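ACTA DE LA REUNIÓN ORDINARIA DE SEGUIMIENTO
Gestión documental y retirada de papel – Edificio Plumeo
Fecha: 2025-08-04

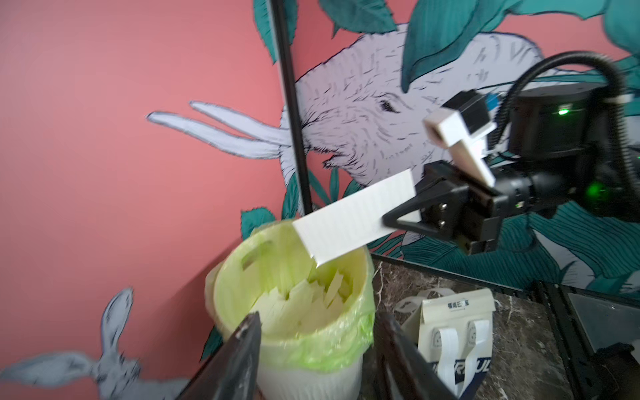

Hoja de papel blanco sobre la papelera redonda, junto a la pared rosa.

Asistentes: Administración, Archivo, Servicios Generales, representación de la empresa de retirada (Zidport).
Excusa su ausencia: Sistemas.

1. Aprobación del acta anterior
Se aprueba el acta de la sesión de julio con una corrección en el punto 4: donde dice «expedientes cerrados» debe decir «expedientes cerrados y liquidados».

2. Estado del archivo en papel
Archivo informa de que quedan 117 cajas pendientes de expurgo, todas en el depósito de la planta baja. Las series de facturación y de correspondencia con proveedores han superado el plazo de conservación aprobado en el calendario interno. La serie de contratos se mantiene sin cambios hasta que se reciba el informe jurídico.
Administración pregunta si puede adelantarse la destrucción de los duplicados. Archivo responde que sí, siempre que conste el cotejo con el original digitalizado y se anote en la hoja de control.

3. Digitalización
El lote en curso se procesa con la aplicación Flevau. Se han detectado errores de lectura en los albaranes en papel autocopiativo, con pérdida parcial de la numeración. Se acuerda repetir la captura de estos documentos en escala de grises y revisar a mano los campos de número y fecha.
Queda pendiente que Sistemas confirme la ruta de la copia de seguridad. El punto pasa a la próxima sesión.

4. Retirada y destrucción
Zidport presenta dos modalidades: recogida mensual con contenedor cerrado o recogida a demanda. La segunda tiene un mínimo de 200 kg por servicio. Servicios Generales considera que el volumen ordinario no alcanza ese mínimo fuera de los periodos de expurgo.
Se acuerda contratar la recogida mensual y solicitar un servicio único a demanda para las cajas del punto 2. El certificado de destrucción se remitirá a Archivo.
Los documentos con datos personales no se depositarán en las papeleras de sala. Se recuerda que la norma afecta también a borradores y pruebas de impresión.

5. Suministro de papel
Se revisa la oferta de Sotiropoulos para papel reciclado de uso general. El precio es válido, pero la oferta no especifica el gramaje de la segunda referencia. Se solicitará aclaración por escrito antes de tramitar el pedido.

6. Ruegos y preguntas
Servicios Generales solicita que no se apilen cajas delante del cuadro eléctrico del depósito.
Archivo pide 3 llaves adicionales del armario de expedientes en curso. Se autorizan 2.

Sin más asuntos que tratar, se levanta la sesión.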